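Guston Furniture Care — Support
Ticket: Cloudy marks on oiled table top
Opened: November 29, 2019
Product: Promwood dining table, wide top
Status: Closed

Reported fault
Customer reports two cloudy marks on the table top after a dinner. Larger mark is near the window end, where serving dishes stood. Surface feels smooth. No lifting of the grain. Table was last oiled in May with Rerngate maintenance oil.

Already tried by customer
Wiped with washing-up liquid and warm water. No change.
Furniture polish spray, one application. Marks less visible for a day, then back as before.

First reply from support
Please stop using the spray. It leaves a film that has to come off before anything else will take. Wipe the whole top with a well-wrung cloth and a weak soap solution (10 ml of soap flakes to 500 ml of warm water), then go over it again with plain water. Leave overnight with nothing on the table.

Customer update
Done as instructed. Small mark gone. Large mark fainter but still there when viewed from the side. Customer asks whether to sand it.

Second reply from support
Do not sand yet. Try low heat through a cloth first:
Empty the iron of water and set it to the lowest setting, steam off.
Fold a clean, dry cotton cloth so that it lies flat over the mark.
Press for 10 seconds, lift, check, move the cloth slightly. Stop after 45 seconds in total, even if the mark is still there.
Let the wood cool fully before judging the result.

Customer attachment

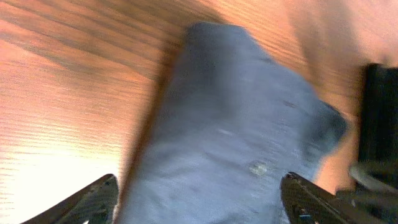 Folded blue-grey cloth on the table top, glare at lower left.

Support notes on attachment
Cloth has a soft, slightly fuzzy surface, like a towel. Fine for wiping, not for heat — the pile can leave a texture in softened oil. It is also thicker along the right-hand fold, so pressure would be uneven. There are a few dark flecks and one small pale speck on it, so shake it out before wiping with it. Advised a plain tea towel for the iron. The mark cannot be judged from this picture.

Customer update
Used a thin tea towel, two rounds with a long gap between. Mark no longer visible from any side. That patch now looks duller than the rest.

Resolution
Dull patch is normal after heat. Rub lightly along the grain with a Hanrahan 300 pad, wipe off the dust, apply one thin coat of oil to the full top and remove the excess after 10 minutes. Customer confirmed an even finish. Ticket closed.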